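Washing a fluffy fleece without ruining it
Posted in Home & Garden > Laundry and Fabric Care
3 answers - 201 views

Encarnación Bravo
Hello everyone, and thank you in advance for your patience because I do go on a bit. My sister gave me a big fluffy fleece in beige when I moved to Zitstead, and I have worn it pretty much every evening this winter. It badly needs a wash, and I'm nervous. The last one I owned came out matted and kind of crunchy, like an old bath mat, and I still miss it.

I have a front loader out on the concrete floor in the utility area, and the fleece pretty much fills my laundry basket all by itself. Can I put it in with towels to save water, or does it need to go alone? And what about softener? The tag in mine has faded so much that I can't read a word of it.

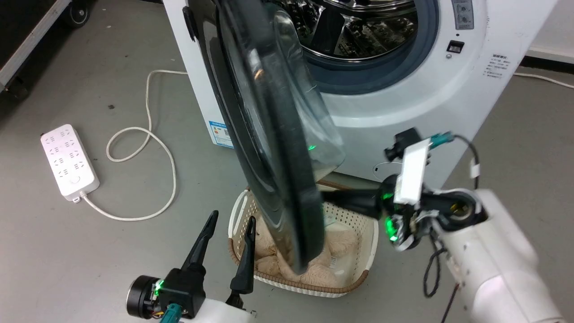
I should also say that I don't own a dryer, so whatever I do it will be hanging in the spare room afterward, and in February that room takes its sweet time. Any help would be so appreciated!

12 people found this useful - Share

Noranar
Oh, I feel for you, I lost a lovely robe the same way! Please don't wash it with towels. Towels shed lint and that long pile grabs every bit of it, and you'll be picking at it until summer. Wash it by itself, or with another fleece if you have one.

Turn it inside out and zip or button anything that closes. Use cold water, the gentle cycle, and a small amount of liquid detergent - I use half of what I'd put in for a normal load. Skip the softener completely. It coats the fibers and I'm fairly sure that's what made your old one feel crunchy, though too much heat will do it too. If your machine lets you pick the spin, 600 is plenty. Mine comes out a little heavier than I'd like at that speed, but I roll it up in a dry towel and kneel on it for a minute and that gets a good deal more water out.

For drying, lay it over a rack and give it a good shake every few hours. When it's nearly dry, go over it with a soft hairbrush in short strokes. It really does bring the fluff back!

126 people found this useful - Share

Makodham
cold wash, no softener, done. I've put mine in with jeans plenty of times and it was fine

3 people found this useful - Share

Peñalver
Agree with Noranar on nearly everything, but I'd keep it well away from jeans, especially a light color like yours. One more thing for a front loader - wipe around the inside of the rubber seal before you load. Mine collects hair and gray fuzz in the bottom fold, and it always ends up on whatever pale thing I wash next. I leave the door open between loads as well, and the musty smell I used to get has pretty much gone away.

9 people found this useful - Share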